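Search this site
Go

Changing the bedding in the middle of winter

Sat 27 January

I have put off sorting the bedding since before the holidays. It was too cold to have everything off the bed at once, and the closet where the spare sets live was too full to shut. Today I had a free morning and no excuse, so I did it.

The striped set is my favorite of the ones we own. I bought it at Skudden the year we moved to Clarneck. It has blue, white and tan stripes, and it goes with nothing else in the room, least of all the red. I don't care much about that. It washes well, and the cotton has gotten softer instead of thinner.

I started with the closet. Out came two flat sheets that fit a bed we gave away, a mattress pad with dead elastic, and a single pillowcase with no partner. The sheets went in the donation bag and the mattress pad went in the trash. I kept the pillowcase for storing the wool blanket.
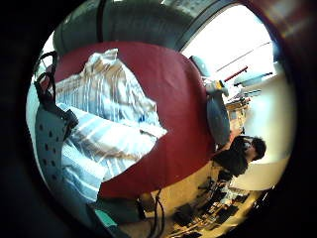 Striped covers are slower to put on than plain ones. If the corners are off by even a little, the stripes run at a slant and I notice it every time I walk past the door. My method is to turn the cover inside out, reach in, grab the two far corners of whatever is going inside, and shake it down from there. Then I leave it in a heap for a while and straighten it when my arms have recovered.

I wash the red on its own. The first time, I put it in with white towels, and I still have six pink towels from that day. Cold water, low spin, and I hang it over the shower rail.

I also tried the Zuvus laundry bags that came in the mail last week. The zipper is good. The large one is smaller than I wanted, and it will hold pillowcases but not a sheet.

The closet shuts now. The wool blanket is on the top shelf, and the summer quilt is still in the hall waiting for somewhere to go. I may try it under the bed next weekend if I get the vacuum back there first.

Contact | Copyright, all rights reserved | Back to top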